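Wosmont cell software, weekly minutes
2024-07-12

In: Rasa Paju, Darius Dzene, Tarmo Urbonaitė, Duyên Nghiêm (from Prestport, bad line). Gintarė Ots sent notes.

Last time's actions: logging fix merged. Calibration script still open, stays with Tarmo.

Planner. Darius swapped in the new two-arm collision check. Replayed 231 logged phone picks, 12 came back with no plan. All 12 are the right arm reaching into the middle while the left one holds. He thinks the padding on the gripper cables is too fat. Rasa doesnt want it cut without a test on slow speed first. Agreed, slow speed first.

Perception. Dark phones lying side by side get merged into one mask, light ones ok. Duyên retraining with 128 more labeled crops. Question whether depth helps, no answer yet. Tarmo: specks on the white top sometimes come up as tiny objects, will add min area filter.

Control. Grip force now a config value per arm, was hard coded. Release still waits on a timer, should wait on the gripper state insted. Gintarė's note says same.

Tooling. Replay viewer crashes on long logs. Duyên has a patch, needs review.

Actions
Darius: padding test, slow speed
Tarmo: area filter, calibration script
Duyên: retrain, viewer patch
Rasa: review patch, ask Parkar re license
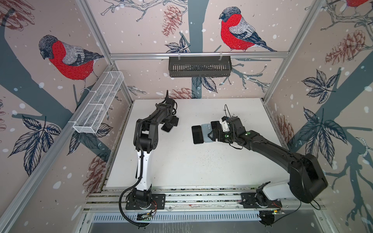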